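Since we moved to Sendale I have a weakness for mixing bowls that go one inside the other. My grandmother kept hers on top of the cupboard, each size separately, and you needed a chair. I promised myself I would do it differently, with all the colors in one pile on the table where I can reach them.
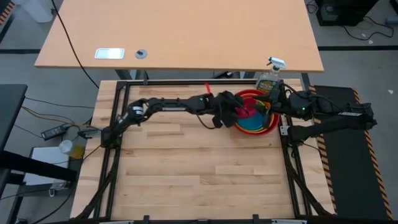

Page last changed: December 22, 2022

The red one is the outside of the pile and everything else must fit into it. Then comes the orange-yellow, then the teal. I paid 47 for my first set at Pangilinan, the household shop near the station, and I thought it was too much for plastic. Now I think it was fair. I use the big one for bread dough, for salad when guests come, and once for washing the cat's blanket -- Boris did not thank me.

The trouble begins when the bowls are apart. They spread over the wood and take all the place that I need for rolling. 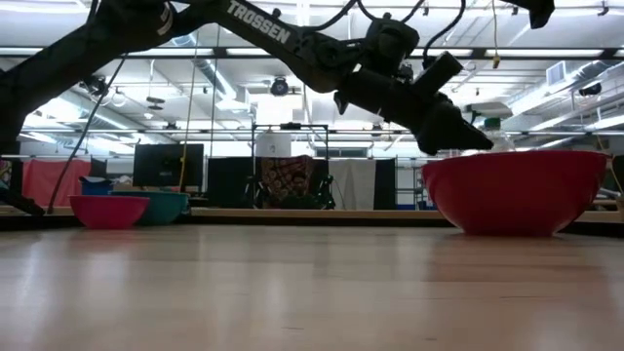

Idum wrote under my last post that bowls should never be stored nested, for the reason that they stick together and the rims get scratched. Better is a shelf with one bowl beside the other.

I understand this, but my shelf is only 50 centimeters wide. So I continue with the pile, and I go always from large to small.
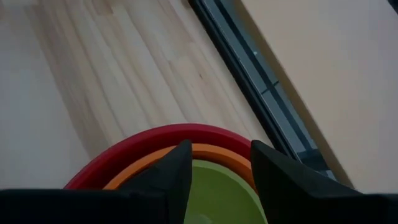

If two of them stick, I turn them a little and wait, I don't pull. The wood I wipe after every baking and oil some six times in the year. In December it is more often, with all the cookies.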